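Housekeeping and Small Storage
Handout 4: Boxes with compartments

Course at Istow, evening group. Please bring this sheet again for the practical part at Randley in January.

Last time we spoke about big containers, and many of you asked what to do with the very small things: buttons, hooks, spare screws, earrings, batteries. In one large box they sink to the bottom and we never find them. For such things I recommend a box that is divided inside.

There are 2 kinds which we will use in the course. The first kind opens at the top, like a tool case. The second kind stands upright and opens at the front. The second kind takes less place on a shelf, but you must leave free space before it, so that the front can come down completely.

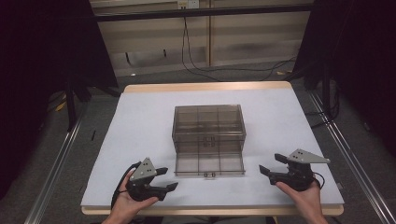 Fig. 1. Clear brown-tinted box with compartments, front panel lowered onto the table.

Please notice how much table the open front needs. Before you buy, measure the depth of your shelf with the front open. My own shelf is 400 mm deep and the closed box needs much less, so I believed it was enough. It was not enough.

How to fill the box

Empty the old container on a tray or a light cloth. Small dark things are easier to see there.
Sort first, and only then choose the compartments.
Put the heavy things in the lowest row.
Do not fill a compartment more than three quarters.
Close the front slowly and look if something is caught at the edge.

Tinted plastic is still transparent enough for most things, but labels help. Write one word only, for example "hooks". For our exercise each group receives 300 mixed buttons from the Kaczorowski shop. The Susbridge group had 1,000 last year and this was too much for one evening.

Homework: choose one drawer at home and write down which small things in it need their own compartment.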